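围城里的账本
三月号 | 文:法德·瓦科(Fuad Wako)

我书架最下面一层放的都是些翻烂了的战史,书脊开裂,有几本还得用橡皮筋捆着。家里人劝过我好多次,说这些书讲的不过是同一件事:某某将军在某某山头往左走了,其实应该往右走。我总是嘴硬,心里却知道这话有几分道理。年轻时我读战史,专挑地图上箭头最粗的地方看,补给那一章照例跳过去,跟小孩子吃饭挑掉胡萝卜差不多。

所以去年冬天收到Henow出版社寄来的《萨穆迪奥的粮秣》时,我把它在茶几上搁了好一阵子。封面灰扑扑的,没有炮火,没有旗帜,只印着一页手写的账。后来一个星期五晚上,外面下雨,我泡了一壶茶,想着随便看两页就去睡。结果茶凉了,我又热了一遍,再凉,再热,读到窗户外头已经有送奶的车声了。

这本书讲的是萨穆迪奥(Zamudio)要塞被围的248天。熟悉这段历史的朋友大概都记得那场突围,守军趁大雾从北门出去,沿着斯基鲁拉河(Skirura)的河滩走了一整夜,课本上写得跟史诗似的。可是这本书的主角根本没有参加突围。他是要塞里的一名军需中士,姓名在账本里只留下两个字母的签名,编者也老老实实承认查不出他是谁。他留下来的东西,是1,877条记录:面粉多少袋,灯油多少桶,哪一匹骡子今天不肯吃草。

我先得说一句,这书并不好读。开头的三十来页……不,准确讲是整整30页,全是围城以前的例行登记,枯燥得像电话簿。编者坚持一条不删,我起初很恼火,觉得这是学究脾气。读到后面才慢慢明白,他是要我们先习惯那种平常的口气,习惯中士在每周末尾写上一句"数目相符",连句号的位置都不变。等到围城第二个月,这句话忽然没有了,我坐在沙发上,心里咯噔了一下。那一天没有炮击,没有攻城,什么大事都没发生,可是我知道城里出问题了。

说到骡子,请容我多讲几句,我实在喜欢这一部分。要塞里原有50匹骡子,每一匹都有名字,中士给它们分别立了户头。有一匹叫"主教夫人",脾气很坏,咬过两个炮兵和一位来视察的上尉,三次都记了账,因为三次都用掉了绷带。粮食紧张以后,司令部下令宰杀牲口,账本上这些名字一个接一个地划掉。中士从来不写自己难过,他只是把"主教夫人"的口粮一直往下记,记到第十九天,才在旁边补了一行小字:更正,该户已销。我读到这里把书合上,去厨房站了一会儿。

编者在导言里有个看法,我觉得值得拿出来讨论。他认为突围的时机并非出于司令官的胆识,而是由灯油决定的。灯油一完,夜间哨位就形同虚设,再守一个星期,对方夜里摸上来谁也看不见。他把油桶的数字排成一张表,推算出最后期限,恰好落在起雾的前两天。这个推论很漂亮,漂亮得让我有点不放心。账上的油未必就是库里的油,凡是在部队里待过的人都懂得,厨房的柜子后面、马厩的草料底下,总会藏着一点不入账的东西。中士自己就写过一回"寻获灯油半桶,来处不问"。有半桶,就可能有第二个半桶。所以司令官究竟是被逼出去的,还是自己挑了日子,我看还可以再争几年。

另一个让我意外的地方,是敌方的那几章。维斯顿(Viston)军团的围城部队同样在挨饿,只不过饿得体面一些。他们的后勤官留下过一批信件,编者把信和账本按日期对照着排,左页城外,右页城里。有一天左页上写,运粮车陷在斯基鲁拉河的渡口,全军只发半份面包;右页上中士写,听见城外唱歌,想必伙食甚好。两边隔着一道墙,都以为对方吃得比自己饱。排版上这样一个小小的安排,比多少篇分析都说得清楚。我把这一处读给几位老朋友听,大家都笑了,笑完又都不说话。

当然也有不满意的地方。书里的地图太小,河流和道路用的是同一种灰色,我戴着老花镜还得凑到台灯底下去分辨。注释全放在书末,每查一条都要翻来翻去,读到后半本,我手边夹了五六张纸片,有超市小票,有药店收据,都成了书签。索引倒是做得用心,连骡子都逐一收录,这一点要给编者鞠个躬。

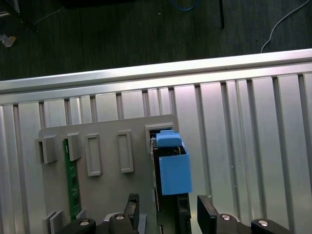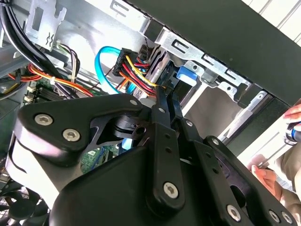
译文方面,我手上只有中译本,没有办法逐句对照,只能讲讲读者的感受。译者给中士选了一种干巴巴的、略带旧式公文味的语气,起初我嫌它硬,后来越读越觉得合适。一个天天跟袋子和桶打交道的人,写东西就该是这样的。倒是敌方后勤官的信译得过于文雅,抱怨面包发霉也要用上四个字的成语,读来像一位落难的秀才。再版的时候若能松一松,会更好。

最后讲讲账本的末一页。突围那天,中士奉命留下来和伤员在一起,照样登了记:面粉无,灯油无,骡子无,伤员在册。签名还是那两个字母。再往下,隔了一行,他把久违的那四个字又写上了,数目相符。我想过很久他写的时候是什么心情,也跟编者通过一封信,编者回信说他也想过很久。眼下我正从头读第二遍,这一回那30页的登记,我一条也没有跳。

分类:书与人 / 战史 / 长读

读者评论

河滩老马:看到"该户已销"那里鼻子一酸。请问平装本有没有把地图改大一点?

小满姐姐:我父亲当过司务长,他看完这篇说了一句,柜子后面确实有东西。已经给他下单了。

北门雾:灯油的推论我倒是信的。就算有第二个半桶,也撑不了几个晚上吧?不过瓦科先生写骡子写得真好,希望下期继续聊后勤。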